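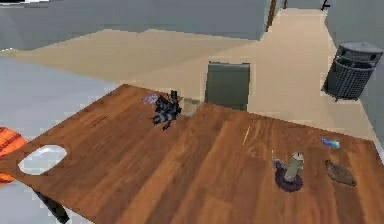

*Figura 1. Una de las mesas de la casa simulada, con el vaso, el lápiz y la botella.*

# Jovar: buscar objetos en una casa simulada sin chocar con los muebles

Mi trabajo de la asignatura es Jovar, un módulo en Python que recibe el nombre de un objeto ("vaso", "lápiz"), decide a qué habitación ir y en qué orden mirar las superficies. Todo corre en simulación. El planificador de rutas lo he llamado Ferus, y es la parte de la que estoy más contento (también la que más fines de semana se ha comido).

## Percepción

Empecé en abril con un detector ya entrenado y lo ajusté con 2.000 imágenes sacadas del propio simulador. Con botellas iba bien desde el primer día. Con los vasos fue un drama: son transparentes, toman el color del suelo que tienen detrás y el detector los daba por fondo en cuanto la cámara se alejaba un poco. Probé a bajar el umbral de confianza y entonces veía vasos por todas partes, hasta en las patas de las sillas...

Lo que funcionó fue juntar varias vistas. Si una detección floja vuelve a salir en el mismo punto del mapa desde otro ángulo, sube de categoría; si no, se olvida. Es más lento, pero el mapa queda muchísimo más limpio.

## El mapa y el orden de búsqueda

Cada superficie horizontal con altura de mesa o de mueble bajo entra en una lista de candidatas. A cada una le pongo una puntuación según lo probable que sea encontrar allí el objeto y lo que cuesta llegar. Mi primera versión solo miraba la distancia y el robot se paraba en absolutamente todo lo que pillaba de camino.
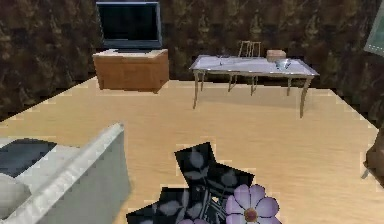
Así que añadí una tabla de afinidades hecha a mano: los vasos van antes a mesa que a mueble de televisión, los lápices igual, y el sofá se deja para el final. No es elegante – lo sé –, pero en un trabajo de este tamaño me daba más control que aprender los pesos. También tuve que marcar las alfombras como transitables, porque los dibujos del estampado a veces acababan en el mapa como obstáculos pequeños y Ferus daba unos rodeos rarísimos.

## Cruzar puertas
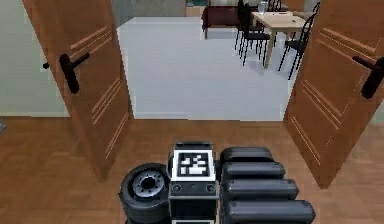
Ferus calcula la ruta con A* sobre una rejilla y después la suaviza. En los pasillos, estupendo. En las puertas, el suavizado recortaba las esquinas y me metía la ruta por encima de las hojas abiertas, así que ahora cada puerta tiene un punto de paso obligatorio en el centro del hueco y no se suaviza nada hasta haberlo cruzado. El caso más feo es el de la puerta doble: nada más pasar el umbral está el bloque gris claro, y si la ruta gira tarde no hay sitio para corregir. Además, la cámara ve parte del propio robot (la rueda, la caja con el marcador, el brazo plegado), y al principio todo eso entraba en el mapa como un obstáculo pegado a nosotros. Lo arreglé con una máscara fija, que vale mientras el brazo siga recogido.

## Resultados

Lancé 44 episodios, con objeto y punto de salida al azar, y fallaron 11. La mayoría de los fallos son de vasos que no llegan a confirmarse; los demás son bloqueos en puertas, cuando el robot sale casi a 80 cm del hueco y mal orientado.

## Pendiente

Me gustaría que la máscara se calculara a partir de la posición del brazo y que la tabla de afinidades se corrigiera sola con lo que el robot va encontrando. El código está en la carpeta `jovar/`, con los parámetros de Ferus en un fichero aparte para poder tocarlos sin romper nada.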